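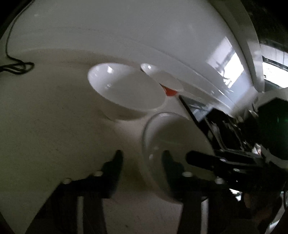

5. Setting the hardness and running the first regeneration

This section applies to the Pluken 1428 water softener with the Rollden control head. Complete Section 4 (plumbing connections and leak check) before you start. The bypass valve should still be in the BYPASS position.

5.1 Before you begin

You will need:
Hardness test strips (one is supplied in the document pouch)
Softener salt in pellet form
A clean bucket
The drain line clip, part 1443

Caution: Do not use rock salt, block salt, or ice-melting products. Insoluble material collects in the brine well and will block the injector.

Caution: Do not connect the power supply to an outlet controlled by a wall switch.

5.2 Testing the supply water

1. Open the cold faucet nearest the point where the supply enters the house. Let it run for two minutes.
2. Fill a clean cup from the faucet. Do not take the sample from a hot faucet or from a refrigerator dispenser.
3. Dip the test strip for one second and hold it level.
4. Wait for the time printed on the strip packet, then compare the color with the chart.
5. Write the result, in grains per gallon, on the label inside the salt lid.

Note: If the color falls between two blocks on the chart, use the higher value. If the supply contains iron, add four grains for each part per million. Iron above three parts per million must be treated upstream of the softener.

5.3 Programming the control head

1. Plug in the power supply. The display shows the software version, then a flashing clock.
2. Set the time of day with the UP and DOWN keys. Press SET.
3. When HARD appears, enter the value from 5.2. The factory value is 18.
4. Press SET. When PEOPLE appears, enter the number of persons in the household.
5. Press SET. When REGEN appears, leave the start time at 2:00 a.m. unless water is normally drawn at that hour.
6. Hold SET for three seconds. The display returns to the clock.

Note: Settings are kept through a power failure. The clock is not, and must be set again if it flashes.

5.4 Checking results at the sink

Perform this check one day after the first regeneration (5.5) and repeat it whenever the hardness value is changed. Test a kitchen cold faucet that is on the softened side. In many houses the kitchen cold line is left on hard water for drinking, in which case use the hot faucet and allow the water heater one full day to turn over.

Wash a few everyday pieces by hand using your usual detergent, rinse them, and let them air dry. Mineral film is easiest to find on clear glass and dark glazes. White tableware can carry the same film without showing it, so do not judge the setting from white plates or bowls alone. Use a test strip to confirm. A reading of zero to one grain is normal.

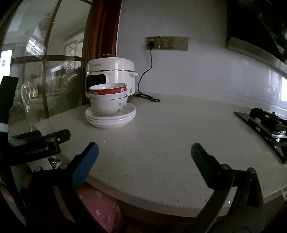

Kirsten Kirkegaard: Our strip still read six grains on the second day. The bypass lever was a few degrees short of SERVICE. Worth adding to the check, along with cutting back the detergent, as we had far too many suds at the old dose.

Reply from Kjærgaard technical support: Lever position has been added as step 3 of 5.5. For hand washing, start at half the previous detergent dose and adjust from there.

5.5 First regeneration

1. Pour three gallons of water into the brine tank. On later cycles the unit fills the tank by itself.
2. Add salt to the lower line on the tank wall. Do not fill above the upper line.
3. Turn the bypass lever slowly toward SERVICE until it meets the stop.
4. Open a cold faucet on the softened side until the flow is free of air, then close it.
5. Check that the drain line is held by clip 1443 and that its end is above the rim of the drain.
6. Press and hold REGEN for five seconds. The motor runs and the display shows BACKWASH, with 12 minutes remaining.
7. Look for leaks at the inlet, outlet, and drain fittings while the unit is in backwash.

Note: Discolored water at the drain is normal during the first backwash. If it continues into the second cycle, see Section 8, Troubleshooting.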